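March
By Chantal Wong

Trodcombe's arm goes back to school, one cup at a time

TRODCOMBE — The tabletop arm at Cleder's workshop has a new set of settings and an old assignment: pick up a blue cup, put it on a round pad, repeat until somebody is satisfied.

Satisfaction currently stands at 50 clean placements in a row. The arm's best run before its March service was four.

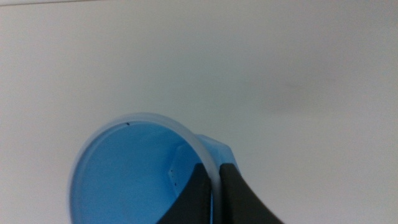

Fingers on either side of the cup's rim at the Cleder workshop.

Most of the service was dull, as these things are. Technicians reseated a connector, checked every joint screw and re-zeroed the gripper, a job that took up one morning and most of the coffee. The log puts the machine at 1609 cycles since its last overhaul, 972 of them with the cup.
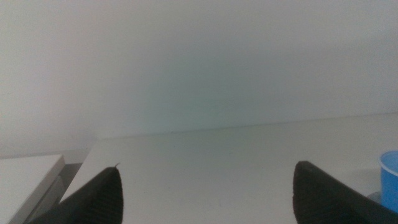 Gripper open, cup waiting at right.

Prumthorpe, which supplies the workshop's spare parts, had recommended new finger pads. Cleder looked at the invoice and recommended cleaning the old ones. 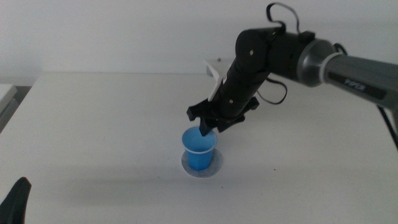 The grip setting was the sticking point. Too firm and the cup flexes, too soft and it slides, and the range between the two is narrower than the manual lets on. Nazari, the town's other automation shop, uses a rigid steel cup for the same test and has been gracious enough to mention it often.
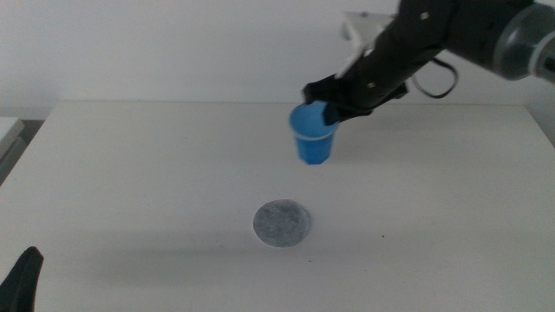

Cable checks will now be done weekly, first thing, before the arm is powered up. The thin black one that hangs in a loop by the wrist gets the closest look — it needs enough slack for the arm to turn and not enough to snag. The log has a new column for it, next to the one for coffee.

The 50-placement run starts at 9 a.m. once the grip setting is signed off.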